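Horkell build log: grasp retries, cable routing, and the packet task

Tue 15 October

The club's two-arm setup has been the only thing I worked on this past week, so this entry is longer than usual. We call the software Horkell. It started as a fork of last year's sorting code and now shares maybe three files with it.

The task for the November showcase is fixed. Flat foil packets are spread over a wooden table, and two arms have to pick them up one at a time and put them away in a long wooden box at the back. Each arm owns one half of the table. There is a strip down the middle that either arm may enter if it holds the lock. Time limit is 11 minutes, and a packet dropped on the floor is out of play.

Lock first, since it cost me two evenings. The old version let an arm request the middle strip when its planner produced a path crossing it. The planner runs again after every failed grasp, so an arm could hold the lock, fail, replan to a packet on its own side, and never let go. The other arm would then sit at its home pose until the timeout. The lock is now tied to the joint positions, with a margin of 18 mm, and is released whenever the gripper is measurably outside the strip. I ran it in simulation overnight and got 238 handovers with no deadlock. Simulation timing is kinder than the real bus, so I don't put much weight on that number.

Grasping is the larger problem. A foil packet lying flat gives the fingers almost nothing to close on. What we do at present:

1. Come down beside the long edge with the fingers open.
2. Touch the table and back off slightly, using motor current as the contact signal.
3. Close slowly while moving sideways, so the foil buckles upward between the fingers.
4. Check finger width. If it reads fully closed, count a miss and retry from the other long edge.

Step 2 is fragile. The current threshold depends on arm pose, and one value for the whole table does not work. I split the table into a coarse grid and stored a threshold per cell. It is ugly, and it has to be redone every time somebody moves an arm base. Ocampo, the other team in our division, uses suction and skips all of this. We looked at suction in the spring and dropped it when crinkled foil would not hold a seal with the cups we could afford.

Detection is in better shape. The color model separates red from orange well enough that I stopped tuning it. Tan packets on a light wood table are the weak spot. The wood grain gives edges of similar strength to the packet outline, and the segmenter sometimes returns a region with half a plank in it. I lowered the weight on edges and raised it on local brightness, which helps with foil and does less for anything that looks like paper. Packets with a dark label band are easier, with the caveat that the band alone sometimes gets detected as a small object, and the grasp point lands in the middle of it.
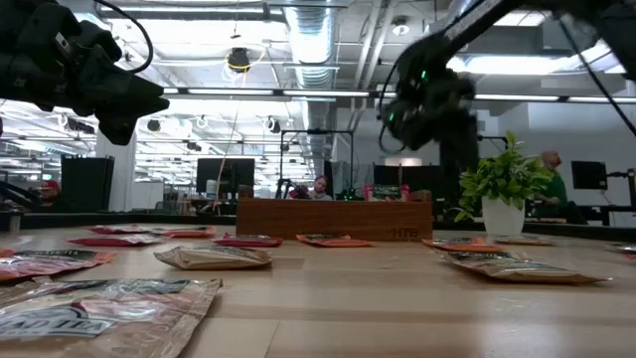

The lighting also matters more than I planned for. Strip lights overhead put bright streaks on crinkled foil, and the streaks shift with the angle of the packet. I tried locking the exposure one stop down. Detection on foil improved and the dark printing got worse, so I went halfway between and left it.

Cable routing is still on the list. I want a clip at each wrist and a slack loop of fixed length, so that a full wrist rotation never pulls on the connector. The printed clips from the first batch cracked at the screw hole. The second batch has thicker walls and is waiting for printer time.

Smaller changes this week:

Logging now writes one file per attempt, named by start time. The old single file was 21 MB and took too long to search.

The retry limit went from five to three. After three misses the packet goes to the end of the queue.

The calibration script refuses to start if the table height is missing from the config. Before, it assumed zero.

I merged the Sastska branch for the placing motion. It lowers the packet into the box at an angle, and the wrist stays farther from the front wall. The code needs comments, which I will add once the offsets stop changing.

Next up is the threshold grid. I would like to fit a simple function of joint angles to it and delete the table of constants. If the fit is bad I will keep the grid and write a script to refill it in one pass.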